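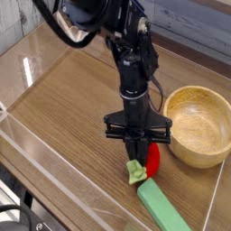

Saskia Grimshaw wrote in to say she had nearly bought the Drelter gripper kit twice and chickened out both times, because every review she found was of it bolted to some factory arm. Could I please try it on a bench at home and tell her if it's a pain to live with?

Well, Saskia, I've had it on my arm since August and I have opinions! The short version is that I like it a lot and I'd still hide the instruction sheet from anyone I cared about.

The kit costs 200 dollars and comes as a bag of black parts and a smaller bag of screws that all look the same until you try to use them. They aren't the same. The ones for the mount are a hair longer, and if you put them in the fingers (I did, of course) the jaw binds and you spend an evening blaming your wiring. It took me 2 evenings to put together, and most of the second one was undoing the first.

Search reviews Enter keyword Go

Once it's together, it feels solid. The fingers close evenly, there's very little wobble at the tips, and the motor is quiet enough that I can run it while the rest of the house is watching TV. My old Nandov gripper sounded like a coffee grinder.

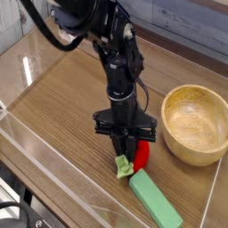
Soft stuff is where I spend most of my time with it, and where the Drelter earns its keep. You can set how hard it squeezes in small steps, so a squishy toy doesn't get mashed the way it did in the Nandov. The default setting is way too strong, though. Turn it down before you do anything else, and write the number on a piece of tape, as mine forgets it when I pull the plug. Drelter says a fix is coming. They were saying that last year too.

We use cookies to remember your settings and see which pages get read. Accept Manage choices
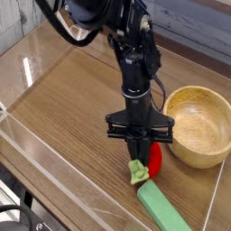

Cable routing is my main gripe. The kit gives you no clips and no channel, just a drawing with a dotted line on it that seems to go through solid metal. I ended up with the thin cable hanging down the right side of the wrist, and it's fine, but I'd love something neater for the money. The mount is wide too, so when I want an object that's pressed right up against another one, I have to think about my approach angle a lot more than I used to.

Would I buy it again? Yep. If you mostly pick up hard, square things, the cheaper Vinstead one will do you fine and you can spend the rest on decent wire. For soft and lumpy things, get this one, and sort those screws before you start.

Related reviews
Vinstead budget gripper, one year in
Cable clips that don't let go
Bench power supplies for small arms
Nandov gripper: loud but cheap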